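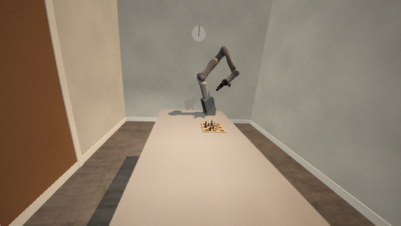 Support > Sales and planning > Pre-purchase questions > Ticket: sizing an arm and gripper for tabletop pick and place

Filed under: Quotes & Sizing, Small Arms, Gripper Options

Hi Talline crew,

Amedeo Santoro here. I've got a budget request due in August and I've hit a snag with the quote, so I'm hoping someone can sort me out before I send the wrong number upstairs. We're after one arm, one parallel gripper and a bench mount for small-object handling. Chess pieces are our benchmark, because they're skinny, close together and they fall over if you so much as breathe on them!

The snag is reach. We've been doing all our planning in the simulator with the arm at the far end of a long table and the board right in front of it. Works fine as a layout, but the quote came back with the longer Tiltow arm and the wider base, and that's pushed us over. Do we need the long one? The board's practically at the base's feet. I'd much rather spend the difference on a spare set of fingertips (I know what our lot are like with fingertips).

What I've tried so far:

Swapped the arm model in the sim for the short one. It loads, then throws a joint limit warning when I ask for the far corner squares. Moved the base back a touch, warning goes away, but then the wrist folds up in a way I don't love.

Checked the gripper clearance. Looking straight down at the board, the gripper body is a fair old lump next to the pieces and it hides a good bit of what it's about to grab.
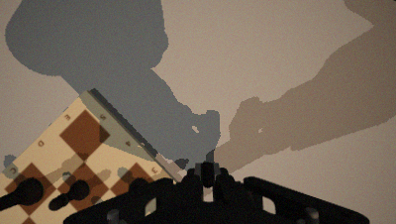

Which brings me to the second question. Your quote has the Pagano gripper on it at 2,994, and the Julness one is listed as an option with no price. Is the Julness body any narrower? If we're planning on an overhead camera as well, I'd like to know before I budget for where it goes — the arm's shadow is already a nuisance for our piece detection, and a chunky gripper on top of that won't help. Happy to pay for a second light if that's the cheaper fix.

Cheers,
Amedeo

Reply from Renzo Piras, Talline support

G'day Amedeo, thanks for all the detail, makes my job a lot easier.

I reckon the long arm got onto your quote by default. The form fills it in whenever the table length goes over a certain size, and you'd put in the whole table. I've had another go using just the board area and the short arm comes up fine. For that joint limit warning, try turning the base a bit before you slide it back, then re-run the far corners. Leave the tool offset alone for now.

On grippers, the Julness is slimmer at the body but has a shorter stroke. Fine for chess pieces, tight if you're ever going to pick up mugs. I'll get you a price for both. I'd pop 100 in the budget for the adapter plate too, it's not in the base quote and it catches everyone.

Renzo

Amedeo again

Ripper, turning the base did it. All four corners reachable, no warnings, and the wrist looks a lot happier. No mugs on the horizon, so please quote me 2 versions, short arm with each gripper, and 2 sets of spare fingertips on both. I'll add the adapter plate and a light as separate lines so finance can grumble about them one at a time.

Can you leave the ticket open till the Julness price is in?

Status: waiting on sales

We use cookies to keep you signed in and remember your ticket filters. Accept all | Manage settings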